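Call for participants: automated unpacking trial, Lernton parcel room

Vultia is seeking staff from the Lernton site to take part in a paid trial beginning in November. Robotic arms will take over part of the unpacking now done by hand at the shelves, and we wish to record how people's duties, pace and comfort at work change as a result.

Who may apply
Any employee who has worked at least 200 hours in the parcel room. No technical background is needed. Casual staff are welcome.

What is involved
Participants will work 4 shifts beside the new equipment and attend one interview with Danuta Zalewska. Pay is at your usual rate. No position will be cut during the trial - this has been agreed in writing with staff representatives.

The work at present
Packaging is opened with a hand cutter, and film and bubble wrap are cleared from the shelf by hand. Much of this is done at low shelves, with labour close to floor level. 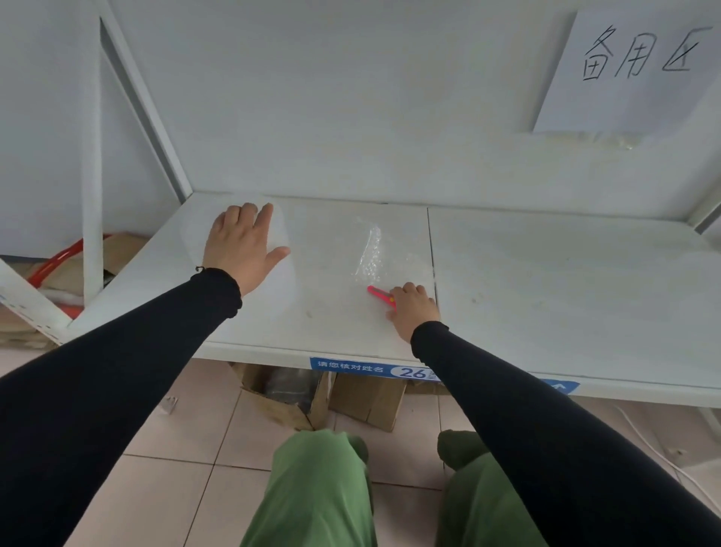
How to apply
Write to Iwona Piątek at the Lernton office by Aug 21, 2018, quoting reference 3759. Please state your usual shift and any injury we should know of. Supervisors will not be told who has applied.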